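In praise of the straight-six, the smoothest thing you'll ever sit behind

14 April 2022

My first straight-six was a mistake. I'd gone out to Evenstead to look at a four-cylinder sedan, sensible color, sensible miles, and the guy had another car parked behind it with the hood up. He started it for me and stood a nickel on the cam cover, on its edge, and it just stayed there (I know, oldest trick in the book, and I fell for it completely). I drove home in the wrong car and I've never been sorry!

So what makes six cylinders in a row so nice? Balance, mostly. The front three pistons mirror the back three, so the shaking forces cancel each other out and you don't need extra shafts spinning away down in the block to calm things down. A V6 is shorter and easier to package, sure, but it has to work at being smooth. The inline engine is born that way.

The trouble is length. Once everybody went to front-wheel drive and wanted one engine to fit sideways in half the lineup, the long six was in the way. For years you could count the brands still building one without using your second hand. Now they're creeping back, partly thanks to turbos. All the hot exhaust plumbing goes on one side, all the cold stuff on the other, and the mechanics I know would much sooner work on that than on something wedged in the valley of a V.

I talked this over with Stelios Economou, who runs the Manolakis shop out on the Tiren road and has rebuilt more of these than he'll admit to. He had one on the stand when I got there, a 32-year-old block with the head off. "People think they're delicate because they're smooth," he told me. "They're long, that's all. Keep the cooling system right and they'll outlast the seats." He's replaced plenty of head gaskets on engines that got hot once, just once, and he gets a little mournful on the subject.

He let me take his own coupe up the Drindness hill road, 10 miles of climbing with hardly a straight in it. No turbo, five-speed manual, a clutch heavier than I remembered. Down low it hums. Past the middle of the tach it hardens up into this clean, tearing-silk noise, and you find yourself dropping to third for corners that don't need it. I did the whole run twice. I'd have gone a third time, but the fuel light came on.

My own car went in last December for hoses, a water pump and a thermostat, and the bill was $397, which I thought was fair for a winter of not worrying. It still idles like it's asleep, and the nickel still stands up if you're patient.

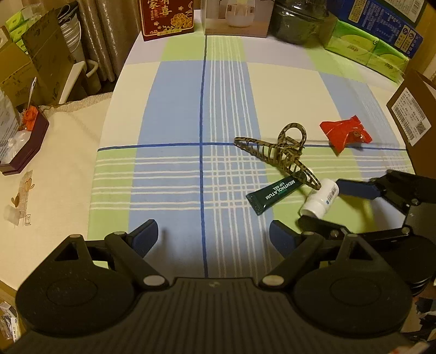

If you're shopping for one, go see it cold, before the owner has had a chance to warm it up, and listen for ticking that doesn't fade. Then take it for a proper long drive and watch the temperature gauge the whole way.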